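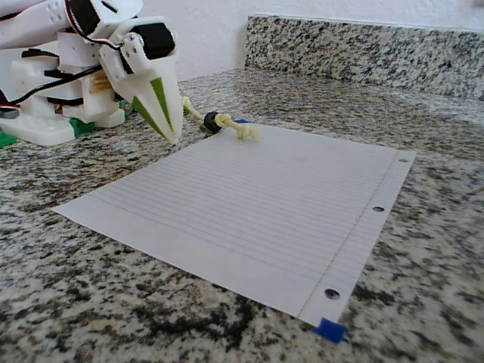
Figure 3. Knotted cord with a ring threaded on, at the top edge of the ruled sheet.

4.2 Cords, stops and the ruled ground

The cord work came out of the household survey, where we kept finding short lengths of rope in kitchen drawers with something threaded on them. A washer, a bead, a curtain ring. People use them to hang a bag, tie back a cloth, close a sack of rice. We wanted the simplest version of that object – one cord, one ring, one knot that keeps the ring from sliding off – and a way of laying it down that could be repeated by other people in other kitchens.

Cord type. Two were tried in the pilot, coded Watine and Faveo after the shops we bought them from. Watine is a soft pale yellow braid, Faveo a harder twisted line. Faveo kept its coil memory and would not lie flat without pulling, so it was dropped after the first 16 layings and does not appear in the tables. Everything reported from here on is the soft braid (see Figure 3). It frays at a cut end. We left the fray alone, no tape and no melting, as most of the drawer cords we saw had been left that way too.

Knot. A plain overhand knot, doubled if the ring could still be pushed past it. Pulled tight by hand. The size of the resulting lump varies quite a lot between tyers and we did not try to control it beyond asking that the ring stay put. Distance from knot to ring is the measure of interest, and it is taken along the cord, never straight across, because the cord is allowed to sag.

Ring. Dark, so that it reads against both cord and paper. It has to be thicker than the cord by enough to be felt without looking. Thin rings slip under the braid and get lost, we had this problem all through the pilot.

Ground. Ordinary loose-leaf paper, lined, punched, fixed to the counter with small pieces of blue tape. The ruled lines give a rough check on how straight the cord is without putting a ruler down next to it. Granite counters turned out to be a nuisance: the speckle is about the same darkness as the ring, and once the ring is off the paper it is hard to pick out in a photograph. For that reason a laying is scored only when the ring is fully on the sheet. Rings resting on bare counter are logged as "off ground" and kept seperate.

Sheets were replaced when creased. A creased sheet holds the cord in the fold and the curve is no longer its own. Blue tape lifts off stone cleanly, the brown kind did not and left gum that had to be scraped.

Layings. 1020 in total, three kitchens (Ratanaporn, Pimska, and the shared kitchen on our own corridor). October only. Ratanaporn has the longest counter and gave the most even curves; Pimska is short, with a lip at the front, and the free end often hung over. O. Boutros scored all of the Pimska layings and a second scorer repeated a subset – disagreements were nearly all over where a frayed end should be said to stop. We settled on the last point where the braid is still closed. Tassel is not counted as length.

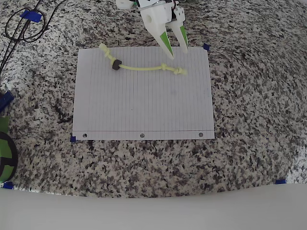

Does the cord have to lie straight for a laying to be scored?
A gentle sag is fine, and most of the scored layings have one. The limit is a loop: if the cord crosses itself anywhere on the sheet the laying is thrown out and done over.

Curve depth. Read off the ruled lines, as the number of lines between the highest and lowest point of the cord, ignoring the knot. Half lines rounded down. This is crude but two scorers will usually get the same number, whereas tracing the cord gave us prettier curves and worse agreement. Depth went down as the cord was handled more; new cord is stiffer then used cord and bows further before it settles. We did not expect this and have no count of handlings for the earliest Ratanaporn layings, so they are left out of the depth analysis but kept for knot-to-ring distance.

Paper lines versus sheet edge. Where the sheet was taped down crooked we took the lines as reference and let the edge go.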